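Unit 4 handout: Bin Care, Dividers and Block Counts
Course: Small Parts Storage, Tuesday section
Instructor: Kvido Tóth

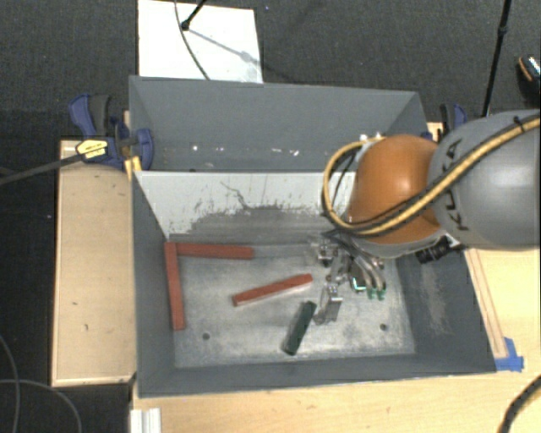 Two-section bins are covered in this unit. The divider makes a front and a rear compartment, and each one is treated as its own location on the stock sheet. A compartment with nothing in it still gets a line, with a zero.

Terms used in class
Divider: the upright panel between the two compartments.
Near wall: the wall closest to the person counting.
Base line: the line where the divider meets the floor of the bin.

Counting
Count by color first, then add up. For a front compartment with three red blocks and one dark green block, write R3 G1, total 4. Blocks lying against a wall or along the base line are the ones students miss most often. Start at the divider and work toward the near wall. Do not straighten the blocks before you count.

Wear
Scuffs on a divider are recorded but are not a reason to pull the bin. Write down where the wear is (low, middle, high) and what kind: worn patch, scratch, or rubbed area. A scratch that runs into a worn patch goes down as two marks. Cloudy patches on a bare metal floor are listed under "finish." Holes in the floor are listed separately, with their position.

The wear form is on page 83 of the course reader. Vojtěch Ondrejka has spare copies in the lab. Use the Plakon labels for the bins, not the Drerance ones, which are for shelves.

Cleaning
Take all blocks out. Wipe the rear compartment, then the front, then both faces of the divider. Dry cloth only on bare metal. Put the blocks back and count again.

Homework
Fill in one wear form for a bin at your station and bring 2 copies. Maximum 200 words in the notes box. Forms without a bin number will be handed back.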